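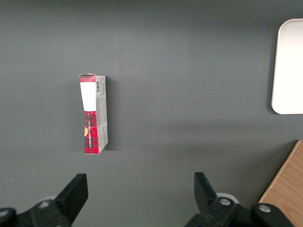 Restance Ltd is looking for a Production and Dispatch Assistant

Full time, permanent, based at our workshop in Belness

Restance is a small manufacturer of storage and fixing products for people who work with tools. Our best known product is the Trastum rail, a wall rail with sliding hooks which keeps hoses, extension leads and straps in order. We design it, mould it and pack it ourselves, and we sell it to trade counters, van fitters and directly to customers from our website.

The company was started by Zübeyde Ertürk, who was a heating engineer before and was tired of looking for her cables in the back of a dark van. In the first year she made 164 rails with one second-hand moulding machine. Now we make 1000 in a normal week, and our team of six people cannot keep up with the orders any more. For this reason we would like to welcome one more colleague, starting in August.

What you will do

You will divide your time between the moulding room and the packing benches. In the mornings you will mostly work with our moulding operator. You will trim the parts, check them against the sample board and put aside the ones which have marks or short edges. You will also learn to change the moulds, but we do not expect this from you in the first months.

In the afternoons you will pack orders, print the delivery labels and prepare the pallets for collection at 4.15 pm. On a busy day there can be 247 parcels, on a quiet day much fewer. When there is time left, you will help with the stock count and keep the shelves of hooks and end caps filled.

Once a month we all stop the machines for half a day and look together at the complaints and the returned goods. Everybody takes part in this, also the newest person. Two changes to the end cap came from the packing bench and we would be glad to have more of this kind.

What we ask from you

You should be careful with details and comfortable with repeating work. You must be able to lift boxes of up to 15 kg and to stand for a good part of the day. Basic computer skills are needed for the order system – if you can use email and a simple spreadsheet, it is enough.

Experience in a factory or warehouse is useful but we do not insist on it. A forklift licence is also welcome. If you do not have one, we will pay for the course after your trial period of three months.

English is not the first language for several of us, so please do not worry if yours is not perfect. You need to understand the safety instructions well and be able to ask when something is not clear.

What we offer

The working week is 37.5 hours, from 8 am to 4.30 pm with one hour for lunch. We do not work at weekends. You will have 25 days of holiday plus bank holidays, a workplace pension, and work clothes and safety shoes which we replace every year. There is also a yearly allowance of £400 for any training you choose, and it does not have to be connected with your job. The hourly pay depends on experience and we will tell you the exact rate before the interview.

The workshop is on the Türkmen Yard estate, ten minutes on foot from Belness station. There is free parking and a covered place for bicycles. The kitchen was renewed last winter and has a proper cooker.

How to apply

Please send your CV and a short letter to Beril Kahraman, who is our production manager. In the letter, tell us which work you have done with your hands, paid or not paid – repairing bicycles or sewing is also interesting for us. One page is enough. You can also bring your application on paper to the workshop reception between 9 am and 3 pm.

We will answer every application. The interview takes 40 minutes and is followed by a walk through the workshop, where you can speak with the team. Suitable candidates will then be invited for a paid trial morning before we make the decision.

If you need any adjustment for the interview or for the trial morning, please write it in your letter and Beril will contact you to arrange it.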